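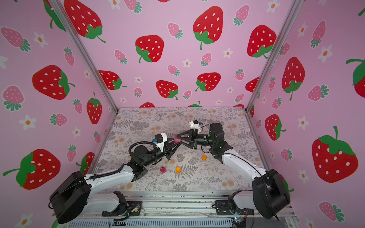
Strawberry wallpaper, pale pink background

Garden bungalow or overwater at Hekidau?
Posted by Rin Sakai

Hi all, my partner and I are looking at five nights at the Hekidau resort in January and I keep going back and forth. The overwater bungalow is $205 a night more than the garden one, which hurts a bit! We're both keen swimmers but I'm a light sleeper, and I've read the water slaps under the floor all night. Is the garden side buggy? And do you still get to use the main jetty for snorkelling if you're not staying out on it?

Archie Chisholm
We did the garden ones for our honeymoon and loved it. Anyone can use the jetty, just grab a towel from the hut near the pool. Mozzies were bad at dusk, so pack repellent (the resort shop charges like a wounded bull). Ask for number 18 if you can - it's at the quiet end, well away from the kitchen, and the outdoor shower gets the arvo sun.

Genji Tanabe
overwater, no question. you're only there once

Henok Tufa
I've stayed in both, 2 nights in each on the same trip, and I'd do it that way again. The slapping noise is real but only when the wind's up, and earplugs sorted me out. Our whole bill came to $2,040 including breakfasts. Email them directly about splitting the stay, the online booking form won't let you do it. They moved our bags across while we were at lunch too.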